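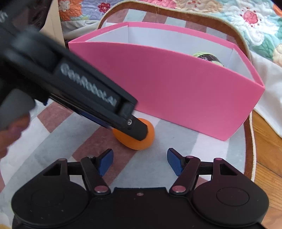
Hand-held grippers over a tidying task: orange object, pink box, striped rug.

Linkage pin fault on hand-held grippers: frequently asked questions

Last updated October 16, 2024

This page is for operators who record household tasks with hand-held grippers for the Brarkari project. It covers the pivot pin fault found in June, what to do with your pair, and how to report a problem. If you were sent a notice by Ernia and your question is not answered here, write to the equipment desk using the address on the notice.

What went wrong?

A pivot pin worked its way out of a finger linkage while an operator was closing the jaws. The inner arm dropped out of line, the finger pad twisted, and the operator pinched the skin between thumb and forefinger while trying to push the arm back. The injury was minor. The session was stopped and the pair was sent to our workshop.

After that we checked every pair in stock and found 2 more grippers with pins that could be turned by hand. They should not turn by hand.

What caused it?

The pins in the affected batch were fitted without enough thread locker. Opening and closing the jaws many times a day loosens them a little at a time. The gripper that failed had logged 3625 closings since its last service. Others with higher counts were fine, so the number of closings alone does not tell you whether yours is safe.

We first suspected the pins themselves were undersized. Guido Sanna measured them in the workshop and they were within tolerance.

Which grippers are affected?

Any pair with a service tag that starts with H4. The tag is inside the handle, under the strap. Pairs supplied through Zanetti have a paper label over the tag, and you will need to peel it back. Please do not throw the label away – the return form asks for the number on it.

If the tag is missing or you can't read it, treat the pair as affected.

My tag is not on the list. Do I need to do anything?

Do the check below once, then carry on as normal.

How do I check the pins?

Switch off the recording unit and lay the gripper on a table with the jaws open. Hold the body with one hand. With the other, try to turn each pin cap between finger and thumb, then press it lightly from behind. Look along both linkages from the side. The arms should sit flat against each other with no gap at the joint. Open and close the jaws 4 times, slowly, and listen for a click.

A pin that turns, lifts or clicks is a fail. Stop using that gripper and its partner.

Why both? Only the left one is loose.

The two are calibrated together. If we repair one and leave the other, the recordings from the pair no longer line up and we have to reject them.

Can I tighten a loose pin myself?

No. Tightening it without fresh thread locker makes it feel solid for a short time, and it will come loose again. Overtightening also binds the linkage so the jaws close unevenly. Please don't use household glue. We have had one back with glue in the joint and the whole linkage had to be replaced.

The jaws stuck shut in the middle of a task. What should I do?

Let go of the trigger first. Set the gripper down and switch off the recording unit before you touch the fingers. Don't pull the pads apart while your other hand is still on the handle, as that is how the June injury happened. If the object is caught in the jaws, leave it there and report the fault.

Can I keep recording if I only do light tasks, such as putting soft things in a box?

Not with a pair that has failed the check. Light objects put less load on the pads, but the pins move every time the jaws do. Pressing down on something on the floor also pushes the linkage sideways, and this matters more than the weight of the object.

Are there other things that wear the linkage early?

Rug fibers and lint, mainly. They wrap around the pins and drag on them. If you work on rugs or bedding, brush out the joints at the end of each session with the dry brush from the kit. Don't use oil. It softens the thread locker.

Are my earlier recordings still valid?

Usually, yes. Hanine, our review tool, flags clips where the two finger pads do not reach the same angle when closed. If any of yours were flagged you will see them in your account marked "hold". You don't need to record them again unless we ask. Clips on hold are paid at the normal rate.

How do I send my pair back?

Fill in the return form, print the prepaid label, and use the original case. Put the foam block between the fingers so the jaws stay open in transit. Take out the battery and pack it in the separate sleeve.

How long will the repair take?

The workshop is working through returns in the order they arrive. Allow 2 weeks from the day we receive the case. We have a small number of spare pairs – operators with a session already booked get these first.

Someone was hurt using one. Where do I report it?

Call the number on the inside of the case lid, at any hour. Do this even if the injury is small and even if the tag is not on the list. Keep the gripper as it is and do not try to put it back together. We will arrange collection.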